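Home | News | Interviews | Events | Contact

Rules for the gripper, and for the people beside it

The safety lead at Zevska has one sheet of rules on her wall, and she wrote it herself. Before, the company had a manual of 155 pages. "It was correct, every page," she told me when I visited their site in Cáceres. "But people opened it on the first day and then never again."

Her sheet has 13 rules. The first one says that no hand enters the work area while the arm has power, also not when the arm stands still. She is strict about this. "A robot which is waiting looks the same as a robot which is off. You must look at the lamp, you must not look at the arm."

I asked which rule people like the least. She laughed and pointed at number eight, about soft packaging. For every new kind of bag, the operator must write down the gripping force and the gripping point, and a second person must sign. "They say to me, it is only a bag. Yes, but a bag bends, and it shines, and the camera can see an edge where there is no edge. If you change the force a little on Tuesday and you tell no one, the next shift has a problem and does not know from where it comes."

The rule came after a visit to Honwood, a partner firm, where each shift had its own settings and kept them on loose paper. At Zevska the values are now stored in one place, and old values are kept for 2 years.

Cables have a rule too. They must be checked before each shift, with the power off, through the full reach of the arm. She believes that written standards say too little about such daily work. "A standard tells you what must be safe. It does not tell you who looks at the cable at six in the morning."

In September she will shorten the sheet again. She wants to join two rules about cleaning, and the operators will read the draft first.
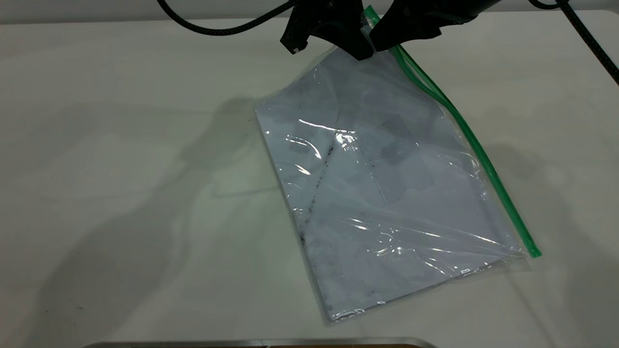 At Ondton we tried the second signature as well, and on the night shift there was often only one person, so the form was signed the next morning by somebody who had seen nothing. I would like to know how Zevska solves this.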